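Walking Home in Budano

When I moved to Budano I did not own a car, and for the first year I was ashamed of it. My colleagues offered me rides with so much kindness that I began to hide behind the bus shelter until they drove away. Then one evening in October the bus did not come, and I walked. It took me an hour and a half. I arrived hungry, with a blister on each heel, and I slept better than I had slept in months.

Since that evening I walk home from work almost every day. The distance is 9 kilometers if I follow the river, and a little less if I cross the rail yard, but the river is more pleasant. I have become a person who talks about shoes at dinner, and my friends are patient with me.

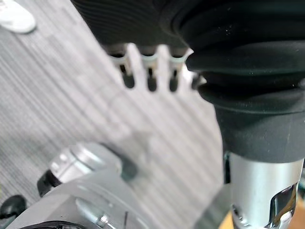
A white shoe on gray striped carpet.

The first thing I learned is that I had worn the wrong size all my life. Hertta Ikonen, who has fitted shoes in the old market street for half of her life, made me stand on a sheet of paper in the late afternoon and drew a line around my feet. In the morning, she explained, the foot is smaller, and many people buy their shoes in the morning. My left foot was longer than my right by almost a full size. I had always laced that shoe tighter, thinking that it was the weak one.

She did not sell me anything on that day. She told me to go home, take out the insoles from my old pair, and look where they were worn. Mine were worn under the big toe and nearly new under the heel. "You are walking like somebody who is late," she said. I had to admit that it was true.

The second thing I learned is how a city looks at the speed of a foot. From the bus, the Jomwood district was for me only a long wall and a traffic light. On foot it has a bakery that sells yesterday's rolls from a side window, a row of lime trees, and a bench where the same two men argue about football in every weather. It also has bad sidewalks. In three places the walker must step down into the road, and at the Awasthi bridge there is no crossing at all on the north side. I wrote to the city about this bridge. The answer was polite, and it thanked me for my interest in cycling.

I do not want to make walking sound holy. There are evenings of cold rain when I take the bus without any guilt. My knees complain on the stairs. A good pair of shoes lasts me perhaps two winters, and the last one cost 178, which I did not tell to my mother.

Last spring I wrote a short version of this story for the neighborhood newsletter, and I asked the readers to send me their own routes.

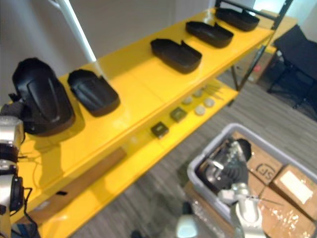

Ezekiel Delacroix wrote back that I should stop following the river and try the upper path behind the cemetery. It is steeper, he said, but the ground is soft, and after the first week his hips did not hurt him anymore. He also wished me to know that the bakery window closes at six, and that the rye rolls are gone long before.

I tried his path. The mud was deep near the gate, and I lost the way once, between the allotment gardens, where a woman pointed me back with her rake. But the hips, I must say, were fine. I go that way now when it has been dry for a few days, and by the river when it has not.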